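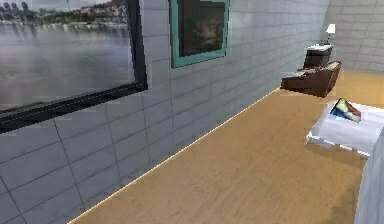 Figure 4-1. Start view, bedroom scene, with clear floor along the tiled wall.

4. Running a Pick-and-Place Task in Lilel

4.1 Load the apartment scene and select the Allen task pack.
4.2 Set the base heading to 315 degrees and press Reset.
4.3 Drive along the open floor toward the bed at walking speed. Stop before the partition.

CAUTION: Collision checking is off until Reset has finished. Do not send drive commands before then.

4.4 Open the Grasp panel. Set grip force to 15 and approach the object from above.
4.5 Close the gripper and raise the arm clear of the sheet.
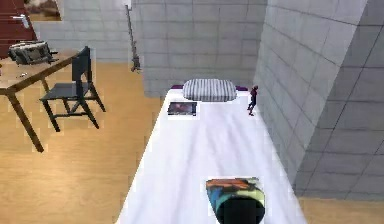
Figure 4-2. Patterned object held over the near end of the bed.

NOTE: The book and the figure by the pillow are separate objects. If one is selected by mistake, press Clear and repeat 4.4.

4.6 To switch rooms, line the base up with the doorway and set the turn rate to 3. Door panels are solid on both faces and the knobs count as contact.

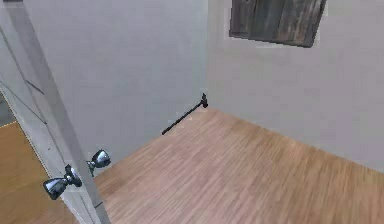 Figure 4-3. Doorway view, with black rod in the far corner.

4.7 Save the run. The Urkska logger keeps the last 100 runs and overwrites the oldest.

Comments (3)

zk_bench: Does 4.4 apply to the Zakharchenko gripper profile? Mine ignores the force value.

mapleroot: Load the profile before the task pack, then it takes.

tdw: Heading resets to zero every time I change rooms. Same in the May build.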